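Trevo adds tabletop handling package for small arms

January 20, 2019 — Trevo has begun taking orders for Golteo, a tabletop handling package for groups that already own a lightweight arm and want to run simple pick tasks on it. The package covers a gripper mounting kit, a set of test objects and a setup service.

Golteo is priced at $2,078, with shipping to start in February. The service portion consists of 6 remote sessions covering mounting, cable routing and grip settings. Arm and computer are not included. Buyers can order the mounting kit alone, but the sessions are not sold separately.

The test tasks use both rigid and soft items. "A block tells you about alignment, a towel tells you about grip depth," said Nga Âu, product lead at Trevo. "People tend to tune for the first and then wonder about the second."

In the company's own trials, a folded cloth was picked up on 91 of 100 attempts with default settings. Trevo has not published a figure for the block task — Âu said the protocol is still being revised. Replacement fingertips cost $80 a pair.

Su-bin Kang, who handles setup sessions, said most support requests concern cable slack at the wrist. The manual now has a separate page on it, and a printed copy ships with each kit.
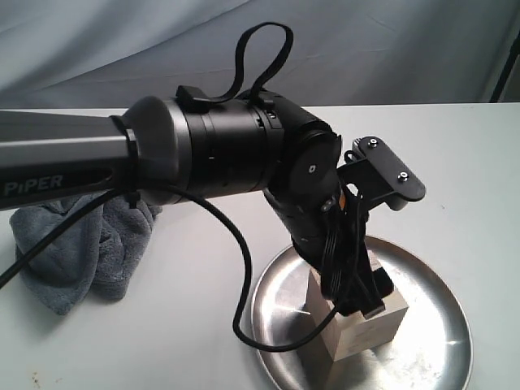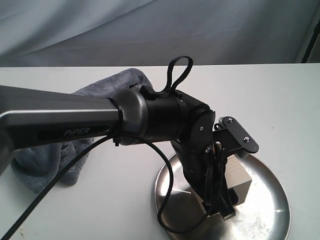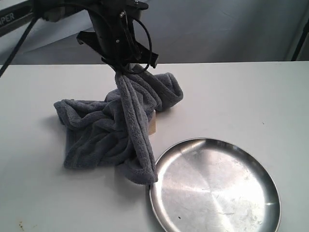 Handling tasks with a wooden block, a microfiber towel and a round stainless steel plate. The third picture shows the towel in the gripper.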